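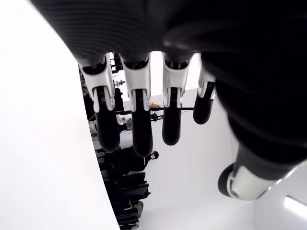

Hand from below, fingers down.

May, notebook for the Brandcombe hillfort story. Writing up before I lose the thread.

Spent the morning on the inscribed stone by the east gate. The village version is that it marks the grave of a chieftain called Danko, killed defending the ford. The leaflet in the church repeats this as fact. I went back through the parish notes Juraj Matoušek copied for us and the name doesn't turn up anywhere before the Victorian rector, who was fond of chieftains.

Letters on the stone, as far as I can make out:

- first line: D, then a gap, then N or possibly M
- second line: worn away apart from one upright stroke
- third line: nothing I would put in print

Rubbing no. 6 is the best of the lot. No. 7 smudged, ignore it. Both are in the flat drawer.
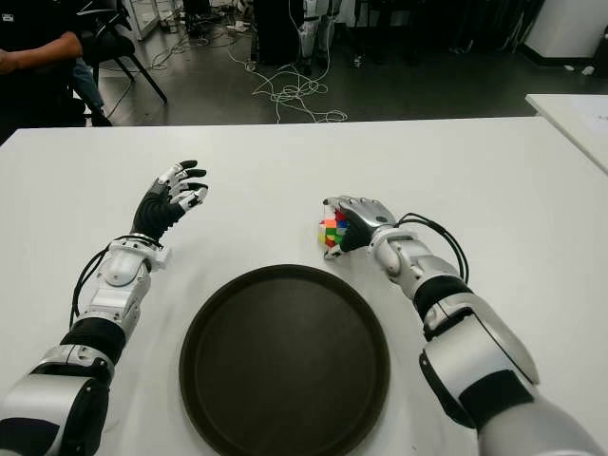 ## Direr and the ford

Direr is the old name for the river crossing, still used by the farm. The walk from the gate down to it took me 312 paces, mostly through nettles. The rector says 100, so either he never went or he meant another crossing. Juraj thinks there was a second one upstream at Clolta, where the bank is lower — worth a look when the water drops.

If Clolta is the real ford, the battle story has to move with it, and the stone is then on the wrong side of the hill for a grave. It could be a boundary marker.

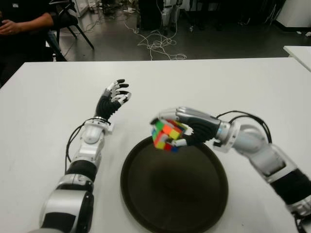 Boundary stones round here usually come in pairs, so I'd want to find the other before saying so to anyone. The farm has a gatepost that looks too good for a gatepost. Asked if I could see the back of it, no answer yet.

To do:

- ask Juraj which volume the Clolta note came from
- redo rubbing 7 in low evening light, after 6 pm
- correct the map label, it still says Danko's Grave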